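Flolero Community Help
Motion planning and control

Planner reports success but the button press stops short of the panel

Posted by Kristine Ocampo

Our department is preparing a button-pressing task in simulation for teaching in October. The arm is required to approach a cabinet and press a named button on its black control panel. Planning is done with Ato and the simulator bridge is Flanik. The two views below show the arm near the buttons.
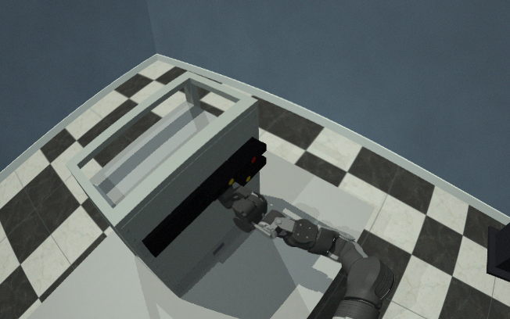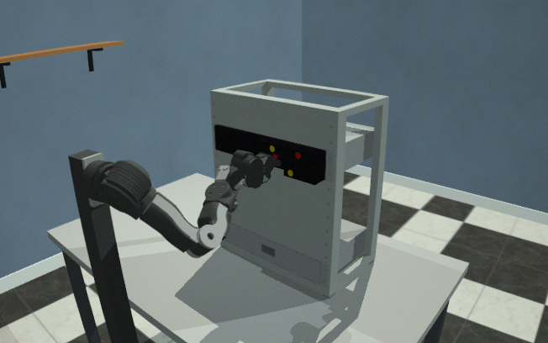
The planner returns a valid path in every trial. The simulator, however, registers a press in only 5 of 300 trials. The log for trial 914 states "goal reached", yet the button joint has not moved from its rest value. I have raised the planning limit to 3000 iterations without any change in the result. I should be grateful for advice on which setting to examine first.

Ní Chonaill
Accepted reply

The iteration limit is unlikely to be relevant, as a valid path is already being found. Please check the goal tolerance and the collision margin together. If the margin is applied to the whole cabinet, including its buttons, the planner will hold the fingertip away from the surface, and a generous tolerance will then allow it to report that the goal has been met.

The task should be divided into two stages. Plan to a point directly in front of the button with collision checking fully enabled. Then permit contact between the fingertip and the selected button only, and move in a straight line along the button's axis until its joint passes the press threshold. Success should be judged from the button joint and not from the position of the arm. Contact with the neighbouring buttons should remain forbidden during the second stage.

Kindly also confirm that the target is expressed in the cabinet's own coordinates.

flanik_user

Try a bigger tolerance. It worked for me on a drawer task.

Kristine Ocampo

Thank you. The collision margin was indeed applied to the buttons. With the two-stage arrangement, trial 914 now registers a press. A larger tolerance had been tried previously and made no difference. I shall repeat the full set of 300 trials and add the settings to this page.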